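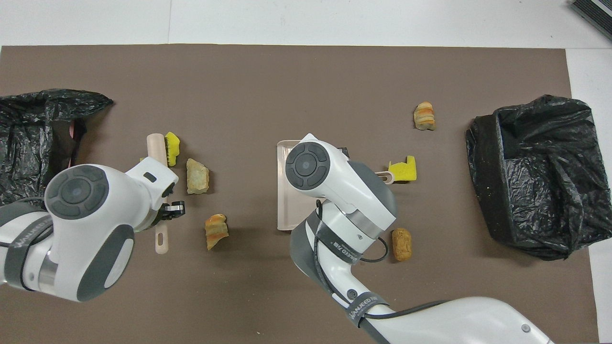 Does a church that calls itself welcoming hold on to the people who walk in?
Mostly it holds on to them for a few weeks, and very few congregations keep the kind of records that would tell them so.

I have been hearing the word "welcoming" from pulpits since I was a girl, and I have yet to find a congregation that describes itself any other way. It is on the sign at Gullwood Community Church, where I spent a good part of the winter. It is on the website and the coffee cups too. Last October the church launched Open Door, a program bought from a consulting firm called Penrose, which promises to turn first-time visitors into members in 45 days.

The method is simple enough. A visitor fills out a card. A text message goes out that afternoon, a phone call follows, and then an invitation to lunch. By the end, the visitor is supposed to be signed up for a small group and, ideally, a pledge.

Howard Garside, the senior pastor, is a friendly man who likes the program very much. "We had 47 new families come through in the first stretch," he told me. I asked how many were still coming. He said the church was still pulling that together. I asked again a month later and it was still pulling that together.

Gullwood has a sanctuary that seats 600, built when the town of Flavmont had two working mills. On the mornings I sat in the back, I had a pew to myself every time. The music was good. Three different people shook my hand and asked if I was new, and on my fourth visit one of the three asked again.

Callum Furnival got the full treatment. He moved to Flavmont for a job, filled out the card, and answered the texts. "They were nice texts," he said. "Then I went in for a hernia operation and I never heard a thing. I guess I was past day 45." He goes nowhere now, and he isn't bitter about it, but he laughed when I asked whether he felt like a member.

Anisa Chin, who runs the Penrose contract for the church's side, objects to my using him as evidence. One man's story is one man's story, she says, and she's right. She also says retention isn't the goal, that the goal is "connection." When I asked how connection gets measured, she pointed me to the number of cards filled out.

Across town, Luven Street Chapel has 15 people on a good morning and no program. Glenys Bickerstaff has played the organ there for most of her adult life. She keeps a list of names taped inside the lid, and if somebody misses two services she calls them. I was ready to find this charming, and then Hanneke Jansen, who left Luven Street for Gullwood, told me the calls drove her out. "I wanted to be left alone some weeks," she said. "At Gullwood they leave you alone."

So the small church isn't the answer either, at least for her. Bickerstaff's list has gotten shorter every year, mostly from funerals, and she doesn't pretend otherwise.

Gullwood's contract comes up for renewal this spring. Garside expects to sign. I asked whether he would wait for the retention figures first, and he said the figures were important, but that you can't put a number on a welcome. The card at the end of my pew had a box on it for my cell phone and another for my household income.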